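Kitchen & Shed Tips
Chores: can a machine do it yet?
Updated 23rd October

Quick one this month, I have jam on the stove. Same question keeps coming in – can I hand this job to a machine now, or am I still stuck with it? So here's the list, chore by chore, with what to do in the meantime. Floors first, then glass, washing, cooking, windows and a bit for the shed people.

Short version: floors yes. Dishes half. Glassware picked up one at a time, getting there. Folding, no.

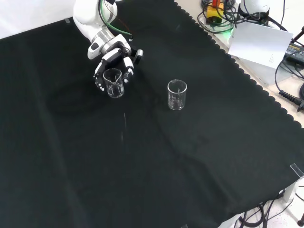

5 min read

FLOORS

Yes. Has been yes for years. We run a Dustari on the hard floors and it does fine if you do your part first. Your part:

Cords up off the floor. All of them. Phone chargers are the worst.
Rug tassels tucked under, or a strip of carpet tape.
Dining chairs up on the table. Two minutes.
Empty the bin every run, not when the light comes on. By the time the light comes on it has been pushing fluff round the hallway for a week.
Cut the hair off the brush with a seam ripper. Scissors slip.

Stairs, no. Skirting boards, no. Corners, sort of. Keep the broom.

Mopping pads – wash them hot without fabric softener, softener leaves a film and then the floor streaks. Buy a second set so ones always dry.

GLASSES AND JARS

The one people ask about most, and where I've changed my mind a bit. Lifting a glass off a bench looks like nothing until you try to get a machine to do it. Clear, smooth, breaks if you squeeze, drops if you don't. The hand up top has its fingers wrapped right round the sides of a little beaker, which is how I'd hold one with wet hands too. Good. But a dishwasher load is mugs and wine glasses and a roasting tin all leaning on each other, and two small beakers with space between them is a different job. I want to see it done next to the roasting tin.

Until then, by hand:

Fold a tea towel in the bottom of the sink before the stemware goes in. Or any old dark cloth, clear glass shows up better against dark and you won't put your hand down on one.
One at a time. Never stack in the water.
Warm water, not boiling. A cold glass in boiling water will crack sooner or later.
Cloudy glass – white vinegar, soak 50 minutes, rinse, dry straight away. If its still cloudy it's etched and vinegar won't help.
Hold by the bowl to wash, by the base to dry. Twisting bowl and base opposite ways is how stems snap.
Stuck glasses, one inside the other: cold water in the top one, stand the bottom one in warm. Wait. Don't twist.

LOADING THE DISHWASHER

The washing part has been automatic since before I was born, fair enough. The loading and unloading is still us. I timed myself over April, because I was cross about it, and came out at 261 minutes for the month. That's a lot of standing about holding forks.

What brought it down:

Cutlery sorted in the basket as it goes in, all forks in one pocket. Unload by the handful.
Plates in the cupboard nearest the machine. Move the cereal if you have to.
Unload bottom rack first so the drips off the top don't land on dry plates.
Plastic tubs on a slope, never flat, or you get a puddle down your arm.

COOKING

Half. The Tastix on our bench weighs, chops, stirs and nags. It does not peel. It doesn't wash itself whatever the box says, it rinses, and then you wash it. Good for: white sauce, risotto, soup, custard. Not good for: anything you want browned, the bowl's too crowded and it all steams.

Smell of onion in the lid seal – pull the seal off, bicarb paste, leave it overnight, rinse. Check you've put the seal back. Ask me how many soups.

Stirring jam: I still do it by hand. Jam catches in one spot and you feel it through the spoon before you see it.

MEASURING AND POURING 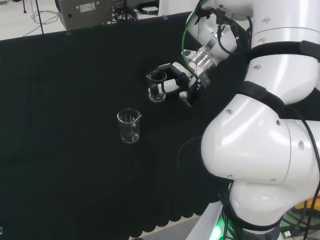
Measuring is the kitchen job I would give away tomorow. Vinegar, oil, vanilla, dye, plant feed, all of it. Flour can go on a scale but liquids want a steady hand and an eye at the right height, and mine is neither before coffee. So I look hard at how machines hold small vessels. With this one there's a white finger pressing on the inside wall of the beaker, you can see it right through the glass. Firm enough grip I'd think, and fine for an empty one. Fill that with cream and you've got a finger in the cream. In my kitchen it'd have to take hold from the outside before I let it near food. For the shed, plant feed and so on, wouldn't bother me at all.

Doing it yourself, a few things:

Read the line with your eye level with it. Put the jug on the bench and bend down, don't lift it up to your face.
Pour over the spout, sounds obvious, people don't.
Oil the cup before honey or golden syrup. Slides straight out.
Printed marks wear off in the dishwasher. Wash measuring glass by hand, and no scourer on the outside.
Drips down the side of the jug – run a fingertip of butter under the lip.
Keep one jug for the kitchen and another for the shed, and never swap. Paint pen on the shed one.

WINDOWS

Sort of. The Kiretti sticks on and shuffles across and the middle of the pane comes up lovely. Edges, no. Always use the safety line. Dust the frame first with a dry paintbrush or you're just making mud. For small panes you'll be quicker with a squeegee and an old pillowcase.

WASHING AND FOLDING

Washing yes, drying yes, moving it from one to the other is you. Folding, no. I've seen the videos. They're sped up, look at the clock on the wall if there is one.

Fitted sheets: corners into corners, lay flat, fold in thirds, shove it in its own pillowcase. Done.
Socks in a mesh bag before the wash, pinned in pairs if you're keen.
Shirts on hangers straight out of the machine, skip the iron.

IN THE SHED

Sorting screws – no machine for that at home that I know of, and I would pay. Magnet in a sandwich bag for picking up spills, turn the bag inside out and they drop off. I did the big tin from Hsu last winter, 403 screws, all sorted into jam jars with the lids screwed up under the shelf. Worth it. Use 2 screws per lid, with one the lid spins when you go to open the jar.

Sanding, half. Orbital does the flat, you do the edges.
Sweeping, see floors, but not a robot vacuum in sawdust. Clogs the filter in one go.
Gluing up – still clamps and swearing. Wax paper under the joint so it doesn't stick to the bench.

NEXT TIME

Ovens, and the thing with the foil and the racks that a few of you wrote in about. Send chores you want added to the list, and say what you've tried. Off to check the jam.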